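Progress report to the Clokley Fund
Robotics club, spring term
Prepared by Siiri Vanags, club lead

Hi all,

It's April, we're past the halfway point, and I owe you an update. You asked for less polish and more news this time, so I'm writing it the way I'd tell it to you over coffee.

The big thing first: both arms are up on the rail and the students are running them themselves. Last time I wrote, one of them was still in its box and I was sounding a bit desperate about brackets. Fuseini Owusu came in two evenings in a row and showed the kids how to bolt the second mounting plate down and run the cables without strangling the shoulder joint. They did the right arm almost entirely on their own after that, and I am still bragging about it to anyone who'll stand still.

Our main project this term is the spelling task. The students write a word on the whiteboard, tip out the alphabet blocks, and the pair of arms has to find the letters and set them side by side. We picked short words to begin with. It was their idea to use real toy blocks (my suggestion was foam cubes with printed codes on them, which got voted down in about four seconds), and I've come around to it. The letters land any which way, half of them sideways, and that's a much better problem to chew on. 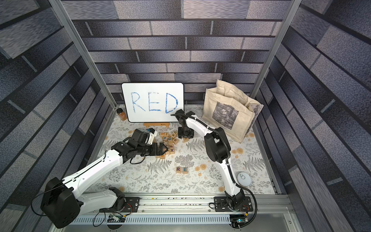
Most of our Monday sessions now go like this: two students drive, one keeps the log, everybody else offers advice. We have 1058 recorded attempts in the log so far, and the target we agreed with you was up to 3000 by the end of the school year. I think we'll get close if we don't lose any more afternoons to the gym being repainted and everyone getting moved around.

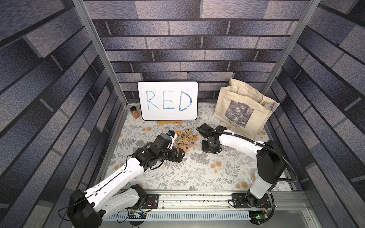
Both arms at the block pile, with the word for the round on the board.

A few honest troubles. The grippers are fine on a block standing by itself and pretty hopeless when the blocks are jammed together, so the students have started nudging the pile apart before picking. That eats time. We also had a long argument about whether a sideways N counts as a Z. The current rule is that the log keeper decides and nobody gets to appeal — it has held for three weeks, which I consider a triumph.

The other change is that we've started looking at the wrist cameras a lot more. The older group, who named themselves Team Hukero, want the program to work from the close-up view instead of the one over the table. They're learning how different things look from down there, and how much a shadow or a bit of glare can throw you off.

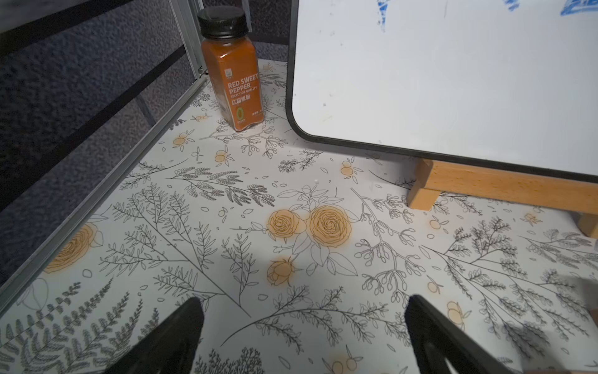 I've asked them to write up what they learn as a two-page handout for the younger kids, with their own pictures and no words they can't explain out loud. First draft is done. It's four pages. We're working on it.

On money: the second arm's cables and the power supply came in under what we'd planned, and I'd like your okay to move the difference over to spare gripper fingers. We go through them. The order from Grigaitė arrived complete, and the receipts are in the folder with everything else. Nothing has been spent from the travel line yet. That's all waiting for the Clevon meet, and the bus quote should be in next week.
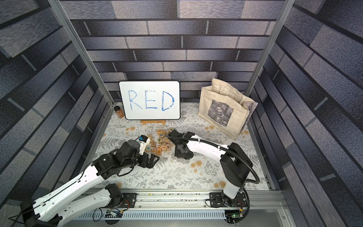

For the rest of the term, the plan is to add longer words and to stop making life so easy for the arms. Team Hukero wants more stuff standing around the blocks, so the program has to learn what to leave alone. The canvas tote bag in the back corner and the spice jar beside the whiteboard are the kind of thing they mean, and they have a list of other objects going that I have not fully approved. We also have to sort the block set itself. There are Cyrillic letters mixed in with ours, and a couple of them look so much like Latin ones that the students can't agree on how to label them. I'd love to turn that into a proper lesson if I can find the hour.

What I need from you: the okay on the gripper fingers, and a yes or no on whether somebody from the fund can come by one Monday before the meet. The kids would be thrilled (and they'd clean the rail, which could use it). Sessions start at 3:30 and you're welcome to take a turn driving.

Thanks again for everything,
Siiri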